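Bodin bread knife, long one, four months in

Bought this in February after the old knife finally gave up. 155 bucks. Yes I know. My sister Noémie Chauvin has the shorter one and never shuts up about it so I caved.

Good stuff first. It's sharp. Goes thru a crusty sourdough with hardly any pressure and the crumb doesn't tear. Tomatoes fine too, even the soft ones at the end of summer. Handle suits my hand, bit chunky maybe for smaller ones. Sandwiches are mostly what I use it for, lunches for 7 on a club day, and the halves come out clean, no squashed filling.
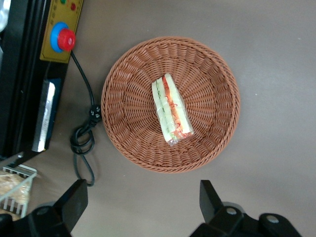 Wrapped and in the basket.

Not so good. The sheath is rubbish. Split at the tip after 2 weeks, emailed Bodin, got a new one, same thing again. I use a folded tea towel now. Also the blade is LONG, doesnt fit my knife block or the top drawer, so measure yours before you order. And it spotted a little near the handle when I left it in the sink overnight. My fault, came off with bicarb.

Tried Nerys's Zesholm for comparison. Cheaper, lighter, fine on soft rolls, skates about on a hard crust. Wouldn't swap.
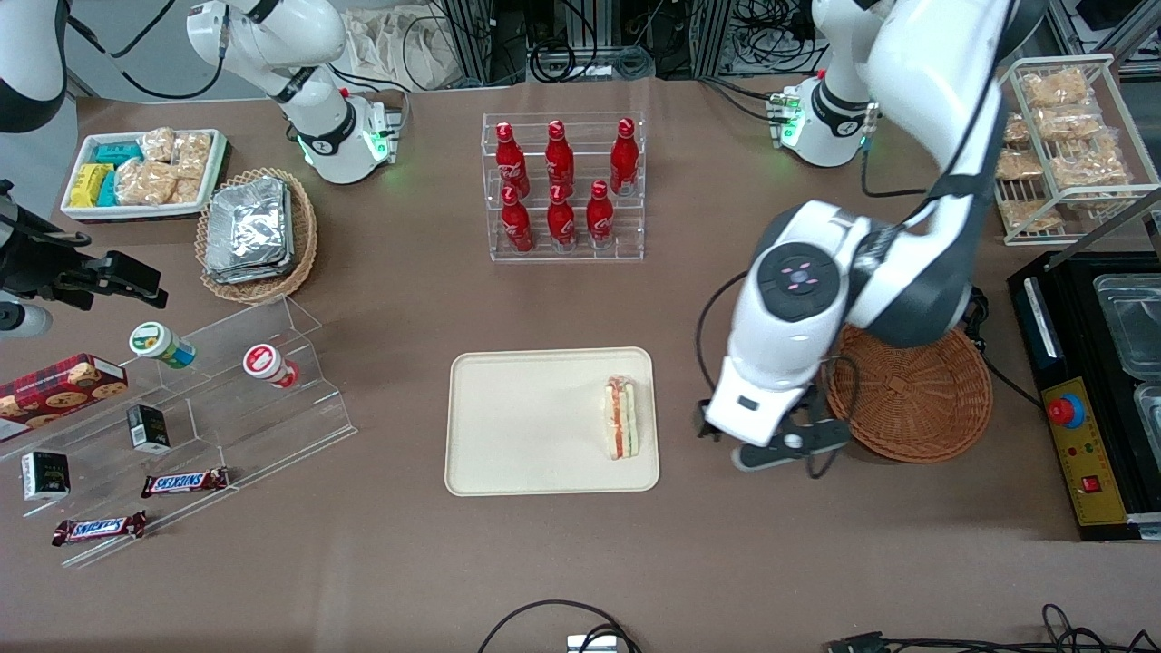
Can you sharpen it at home?
Only with a tapered rod, one scallop at a time, and it's slow. I'd send it out.

4 stars. Would be 5 with a decent sheath. Colour options are black or a sort of grey, got the grey.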